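Let the Operators Make a Mess

By Cletus Park
May 26, 2024

The usual way to judge a remote-control session for a robot is to ask how clean it was. Did the arm go straight to the object, close on it, lift it and set it down with no fuss? If so, the session is kept. If the operator hesitated or bumped something or had to try twice, it gets thrown out.

I think this is a mistake, and I made it for a long time.

Last December I was running demonstrations at Gatov for a project we called Sutherland. The job was tidying up a room in simulation with a two-armed robot. A person wore a headset and held a controller in each hand, and the robot's hands followed. We had a target of 1000 sessions. I wrote the rules for what counted as a good one, and my rules were strict. Two tries at the same object meant the session was marked bad.

The operators learned my rules fast. They began picking the easy object first, and they stopped reaching for anything near the far end of the bed. One of them told me she could do a whole shift without a bad mark if she never touched the pens. She was right. I checked.

What we ended up with was a large pile of sessions showing a robot doing simple things well. The policy we trained on it could do those things too, as long as nothing went wrong. When a grasp slipped, it went on with the motion as if the object were still in its fingers. It had never been shown a slip.
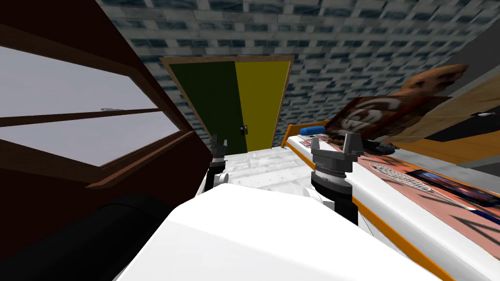 The simulated room, with both grippers up and the keyboard still to be cleared.

A room like that gives a person plenty of chances to fail. A keyboard is wide and flat and hard to get a finger under. A cylinder lying on its side can roll. People handle those things at home by fumbling a little and correcting, and they do it so often that they don't notice. The correction is a large part of the skill. If we cut it out of the recordings, we are teaching something people don't do.

I went back through the rejected sessions and found 166 where the operator had missed, backed off and then finished the job. We put them back in and trained again. The new policy was slower. It also tried again after a miss, and I would take that trade any day.

The argument against this is a fair one. A colleague at Cenness makes it to me every time we talk. If you keep the fumbles, he says, the robot learns to fumble. It picks up the miss along with the fix. I have seen that happen. One version of ours would close its fingers on nothing before every real grasp, like a person clearing his throat. We got rid of most of it by marking where the mistake ended and training only on what came after. That takes labor. It took 5 of us most of a month, and I don't pretend it's free.

Still, I would spend the money there before I spent it on another thousand perfect runs. I would also change how operators are paid. Ours got a bonus tied to their share of clean sessions, so of course they gave us clean sessions. Pay them by the hour. Ask them to go after the hard objects first, while their hands are fresh. We found that after six sessions in a row people got careless in a way that helped no one, and a break fixed it.

Guiding an arm by hand has the same problem, maybe worse. With your hand on the wrist you can feel a bad grasp coming and fix it before it shows, so the recording looks as though there was never any trouble. At the Zullitdale lab they ask people to talk while they guide the arm, and the notes say things like "slid, moved left." I'd like to see more places do that.

The rule sheet I wrote for Sutherland is still in use on two other projects. I have asked for the line about second tries to be taken out.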